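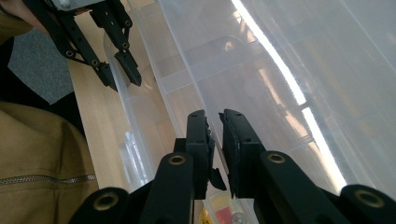 Figure 2. Two-fingered gripper at the rim of a clear plastic storage bin.

4.2 What the front desk hears first

We turn now to the part of the study that took up most of our evenings in Stoltham, and that we have come to think of with real fondness, even if it gave us the messiest notes. Over five months we sat in on the intake of theft and burglary reports at two police substations, one on Charbonneau Avenue and a smaller one out by the Lesex rail yard, and afterward we talked (often at great length, and usually over coffee) with the residents who had come in to file them. In all we collected 179 reports, of which 17 were later withdrawn by the person who made them.

Our main interest was the order in which people told their stories. Officers are trained to begin with the time and place of the offense, and the Clateo intake form follows the same path, with the list of missing property near the end. Residents very rarely began there. Most of them started with the last ordinary thing they remembered, such as locking the side gate or calling the dog in, and worked their way toward the loss from that point. Pettigrew and Crenshaw describe much the same habit in their earlier interviews with shopkeepers, although their group was smaller and the thefts had mostly taken place during business hours.

When the desk officer let this opening run on for a while, the property list that came afterward tended to be longer and needed fewer corrections by phone. When the officer steered the person straight to the form, we often heard a second, fuller account out in the parking lot, and some of what was in it never reached the file. One woman remembered the serial number of a stolen sewing machine while she was looking for her car keys, and she did go back in to add it, which pleased everyone very much.

We would be careful about making too much of this. The substations differ in staffing and in how noisy the waiting area gets after 5 p.m., and the officers knew we were listening. Section 4.3 takes up the withdrawn reports, where the matter of timing looks rather different.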